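Sodholm Sound Archive: progress report to the Mahmoudi Fund
Covering the second half of the grant, to the end of November
Prepared by Merle Halliday, project lead

1. Where we are

The grant pays for the cataloguing, cleaning and digital transfer of the Ikthorpe collection, which came to us as a single bequest from a record dealer's widow. It holds 1,402 items: LPs, ten-inch records, seven-inch singles and a quantity of cassettes sold at gigs by local bands between the late seventies and the early nineties. Very few of the cassettes were ever on sale in a shop.

At the close of this period 678 items have been transferred and checked. A further 88 have been transferred but not yet checked by a second listener, and so are left out of the main figure. All the vinyl has now been catalogued to the basic level (artist, title, label, matrix number, condition). The cassettes have not, for reasons set out in section 3.

We said in the last report that we expected to be past the halfway mark by now. We are just short of it if only checked items are counted. The shortfall comes from the four weeks when the main turntable was away for repair, and I do not expect it to grow.

2. Vinyl transfers

The singles went faster than planned. Most were well kept, in paper sleeves inside a second plastic sleeve, and needed one pass on the cleaning machine. The LPs have been slower. Several boxes had stood against an outside wall and the records at the ends are warped. We have been able to play most of these by setting the tracking force a little heavier and accepting some low rumble, which we note in the record and do not filter out of the master file. The access copy is filtered lightly.

Two LPs could not be played at all. Both are common pressings held elsewhere, and I have put them aside without trying to flatten them.

The Masent Records titles are complete. This was the label run from a flat above the Ikthorpe bus office, and the collection turns out to include every release on it that we know of, plus a test pressing of an album that was never issued. The test pressing has a plain white label with only a catalogue number scratched into the run-out. We identified it by comparing one track with a version on a later compilation cassette. The playing is the same but the mix is different, with the organ much further forward. I would like to publish a short note on this record when the rights position is clearer.

3. Cassettes

The cassettes are where the remaining time will go. There are three kinds of problem.

The pressure pads have failed on a large share of them. The foam behind the pad has dried out, the pad drops off, and the tape no longer sits properly against the head. The sound goes dull or fades in and out. The fix is simple, in that the tape is moved into a new shell, but it takes twenty minutes for each one and cannot be hurried. We have bought a supply of screw-together shells from the consumables budget.

The second problem is labelling. Many inlay cards have been separated from their tapes, or the tape has been put back in the wrong case. One case marked as a live set by a jazz quartet held a brass band rehearsal. We have stopped trusting the cases, and now listen to the first two minutes of each side before anything is entered in the catalogue.

The third is speed. Home-duplicated tapes were often copied on machines running slightly fast or slow. Where there is a vinyl version of the same song we can match the pitch to it. Where there is not, we transfer the tape as it plays and record that the speed is unconfirmed. We decided against correcting by ear after two listeners gave different answers for the same tape. 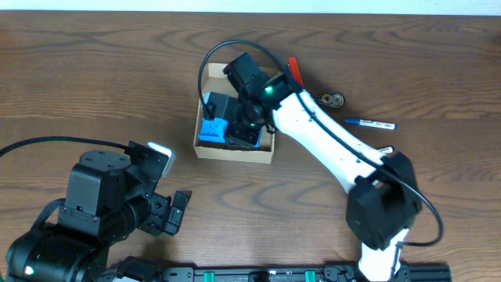 Storage after transfer has also been settled. The archive boxes we first ordered were too deep for cassettes, which ended up stacked on their sides with the bottom layer out of reach. We have changed to shallower stock for the tapes and kept the deep boxes for LPs. During working sessions each batch is carried in an open tray, and a plain cardboard one with low walls has proved perfectly good for this and costs next to nothing. Each tray takes one batch slip, and the slip stays with the batch until the second listener has signed it. Permanent boxes are acid-free and carry the shelf number on two faces. The new boxes came in under the estimate and the difference has gone towards the cassette shells.

4. Equipment

The main turntable was out of use for four weeks with a worn bearing. It was repaired under the maintenance agreement and there was no charge to the grant beyond carriage. During that time we worked on cassettes and catalogue entries, so the staff hours were used, though not on the work we had planned.

The second cassette deck, bought used in the first period, has been serviced and its azimuth can now be adjusted from the front. This has made a clear difference to the top end on the older tapes. I would not want to go back and redo the early cassette transfers in full, but there are a few I have marked for a second attempt if time allows.

Storage space on the server is adequate. Masters are kept in two places, one of them off site, and we ran a test restore in the autumn. One folder failed to copy because of a character in a band's name which the backup software would not accept. We have renamed the folder and added a rule about file names to the handbook.

5. Rights and access

Letters have gone to every performer and label we could find an address for. Replies have been friendly on the whole and slow. Most people are happy for their recordings to be heard at our listening posts. Fewer are willing to have them streamed, usually because they are unsure who else in the band ought to be asked. We have redrafted the permission form so that a former member can agree to on-site listening alone, without having to answer the harder question at the same time. Returns have improved with the new form.

Nothing has been put online without written permission. Short extracts of thirty seconds are used in the catalogue for those recordings where the permission covers it.

The listening posts in the Sodholm reading room opened during this period. Use is steady in the afternoons. The most requested item so far is the first Masent single, followed by a tape of the Ikthorpe school steel band, which I think is mainly former pupils. One visitor identified three players on an unlabelled tape and has agreed to come back and listen to others from the same years. We have added a simple comment sheet to each post so that this sort of information is not lost.

6. Public events

We held two listening evenings. The first covered the Masent label and was full. The second was on home recording and was thinly attended, in part because it clashed with a concert in the town. Both were recorded and the talks will be kept with the collection. A third evening is planned for the spring, in the afternoon this time, as several people told us they did not like travelling home late.

7. Spending

Staff costs are in line with the budget. Consumables are slightly over, owing to the cassette shells, and equipment is under by a larger amount, because we did not need to replace the second deck. With your agreement I would like to move part of the equipment underspend to staff time, to be used for checking transfers. Checking is the slowest stage now and more hours there would have the most effect. A full statement is attached as the first appendix.

8. Next period

The order of work will be as follows.

Clear the unchecked transfers.
Finish the warped LPs.
Re-shell and transfer the remaining cassettes, beginning with those in the worst condition.
Complete the cassette catalogue to the same level as the vinyl.
Chase outstanding permissions once more, then close the list.
Prepare the note on the Masent test pressing.

The main risk is the cassettes. If the proportion needing new shells stays as it is, we will finish within the grant period. If it rises, I will propose leaving a group of commercially issued cassettes until last, as other copies of those exist and they could wait without harm.

9. Decisions requested

I would be grateful for a decision on the transfer of the equipment underspend before the next quarter's rota is drawn up. I would also like to know whether the Fund wishes to be credited on the listening post screens, and if so in what form of words. The present screens carry the Sodholm name only.

Merle Halliday
Sodholm Sound Archive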